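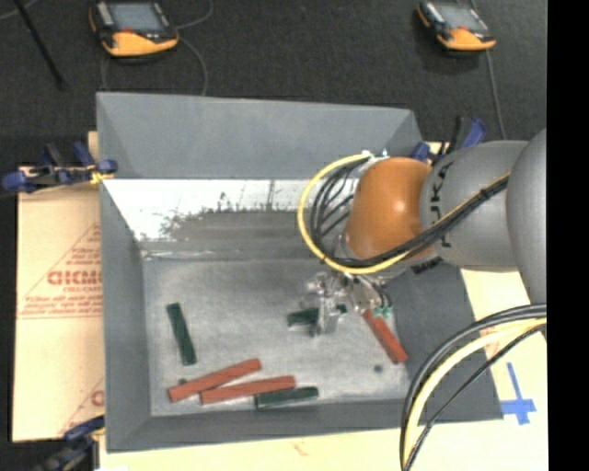 Page last changed: January, after the run-through

Speaker notes – "Sold Out in 6 Minutes: Fashion Drops and the People Who Miss Them"
Savvas Politis, afternoon slot, 20 minutes plus questions

Opening

Wait for the door to close. Somebody will still come in.

Good afternoon. Last fall I tried to buy a sweatshirt. I'm a grown man with a mortgage and a drawer already full of sweatshirts, and I set an alarm on my phone, made coffee, and sat in front of a countdown clock as if we were landing on the moon. At zero I clicked. The page told me I was in line. Six minutes later it told me to follow the brand for news of future sweatshirts.

(Pause. If they laugh, go on. If they don't, go on faster.)

I do this for a living, which makes it worse. I planned launches at Flandholm for years, and I knew just what was being done to me while it was being done.

What a drop is

Skip the history. Angeliki covered it this morning and did it better.

Short version only: a small amount of clothing, a fixed time, a lot of noise beforehand. Most drops add a second name on the label, so a raincoat company and a candy company can each borrow the other's customers for a weekend. The raincoat is the same raincoat. It now has a lollipop on the pocket and costs more.

The Gorkelley jacket

SLOW DOWN HERE. In the run-through I went through this at a gallop.

Flandholm and Gorkelley made one jacket together. Quilted, boxy, mustard yellow, with a collar that stood up whether you wanted it to or not. The run was 1,996 pieces, which sounds like a decision. Somebody asked me in a meeting whether it was a tribute to the year. It was how much lining we had.

We said yes, it was a tribute to the year. The press release went out with a paragraph on the spirit of the mid-nineties, which I wrote, and which I'd like to apologize for now in front of witnesses.

The jacket was $112. There had been a long argument for $110, and a longer one for $115, and 112 was what was left when everybody was hungry.

It sold out. We had cake. Then the returns began, and they kept coming through the spring. Roughly a third of the jackets came home. People had bought two sizes to be safe, or bought one to resell and found that everyone else had the same idea. By summer you could get our rare jacket on the secondhand sites for less than we'd charged for it, collar and all.

Ask the room: who has bought something mainly because a clock was running? Hands up. Put own hand up first.

What I'd look at instead

Sell-out time is a lovely figure to put in an email to your boss. It measures how badly you guessed the demand. I'd look at these:

How much of it came back, and how soon.
How many buyers had never bought from you before, and whether you ever saw them again.
What it's selling for secondhand after three months.
Whether anyone is wearing it. I mean on the street. Go outside and look.

The last one got me teased at Flandholm. I spent a lunch hour downtown looking for mustard yellow and found one jacket, on a colleague, who had got it free.

The slower way

Fitzgerald next. Check how to introduce them – they dropped the word "menswear" and they mind.

Fitzgerald took pre-orders for a wool overshirt and left them open for a month. No clock. You picked your size, paid half, and got it when it was made. Angeliki Galanis ran that launch and she's in the room, so I can't improve the story. (Look at Angeliki. She said she won't stand up. Don't make her stand up.)

It was dull. There was no line, no crashed site, and the only drama was a late shipment of buttons. Very few overshirts came back, and a good many of those buyers ordered the matching pants, a thing I would not have believed about matching pants.

I'm not saying kill the drop. Rendeck does them well, but Rendeck makes hats, and a hat either fits or it goes on the dog. For anything with sleeves I'd think about it longer.

If running over: cut the hat joke, cut the street story, go straight to the end.

Close

Put the sweatshirt slide back up.

They did make more, by the way. It came back in stock in a color called oatmeal, no countdown, free shipping. I bought it. It's a little short in the arms.

Thank you. Questions.

Likely questions

"Doesn't pre-order tie up the customer's money?" Yes. Half of it. Pass to Angeliki if she looks willing.
"What about bots?" Say it's a real problem and that I'm the wrong person. Do not guess.
"Do you still have the mustard jacket?" Yes. Large. Make an offer.

Water is under the lectern. Give the clicker back this time.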